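2 November 2022

Glue trials, day 3. Brustent hide glue, 12 test joints, all end grain to long grain. Clamped overnight, broke them on the bench this morning. Best one let go at 300 lb, worst at 41, which is awful. Think I starved that joint, hardly any squeeze out.
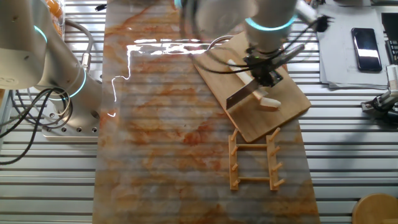
Serrano batch still too thin. Thickend it a little and set the pot back on low. Shop was cold when I spread the first few, so redo those with the parts warmed first. Need more maple from Cornness, the April stock is nearly gone.

Tomorrow: Prusden liquid glue, same clamps, same time. Label the offcuts!! Cant read half of mine.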